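Subject: Re: [hustwood-plots] cucumbers - bitter, or is it just me

Sorry for slow reply, been on earlies all month and only get to the list in bits.

On the list, plot 2 wrote:
> Third year running mine have come up bitter at the stalk end. Same seed
> as before (the Oltent ridge ones from the seed swap), same corner by the
> water butt. Is it the variety or am I doing something wrong? Also does
> anyone still have the number for Cisternas, my butt lid has gone and I
> don't want to buy a whole new one.
>
> And should I be picking smaller? I tend to leave them till they look
> like the ones in the shop.

Right, in no order.

Bitter at the stalk end is nearly always watering in my experience. Dry for days then a flood at the weekend, they hate it. I had it badly the year I was away a lot. Little and often, evening if you can, and a thick mulch round the roots. Grass clippings will do, keep them off the stem or it rots.

Could be the seed as well. I grew Oltent for one summer and gave up on it, tough skins and a bit sulky in the cold. Have gone over to Pirnari and been much happier. Not saying yours are duff, plenty on the top row swear by them. But if you saved your own seed from a patch with other things flowering close by, all bets off.

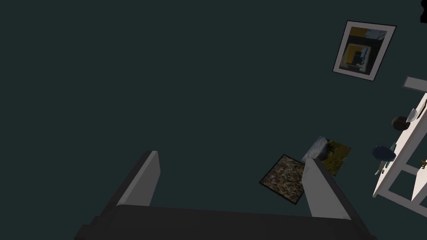
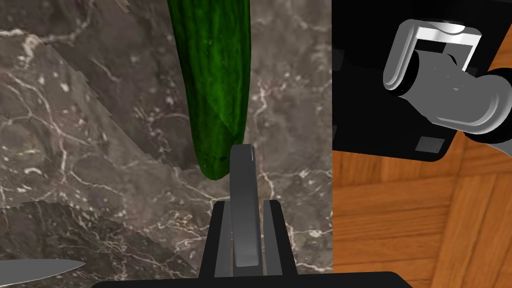 Picking size - yes, smaller, definately. Shop ones are mostly the long indoor sort grown under glass and you wont get a ridge type to look like that however long you leave it. It just goes yellow and seedy and then the plant thinks its job is done and stops. Go by colour more than length. You want it dark green all over like the cucumber on the marble in the second one, almost black down the one side, and a bumpy skin is nothing to worry about, plenty of good ones have it. What you don't want is any yellow creeping up from the blunt end. Once that starts get it off the plant that day, even if it only goes on the compost. Check under the leaves too, there is always one hiding.

Use a knife or secateurs, don't twist. I pulled half a vine down doing that.

If you do get a bitter one, cut a good inch off the stalk end, peel it and taste again before you bin it. The bitterness is worse there and under the skin. Rest is often fine in a sandwich.

Cisternas - no number sorry, mine was on the old noticeboard and that went in the skip. They used to do lids seperately, 3 sizes, so measure across the top first. Think they were still in the unit behind the tyre place. A bit of board and a brick works in the meantime, thats what I have had on mine since November and no complaints.

Other thing while I am on - whoever has the long hose from the Hustwood shed, could it come back please. The short one doesn't reach the far end and I am doing it all by can, no fun at all in this heat.

I have spare Pirnari seed, half a packet. Will leave it in the shed in a jam jar, top shelf, left. Help yourself but leave a few for the next person. Too late to sow now obviously, keep them dry till spring.

Must dash, bus

Plot 3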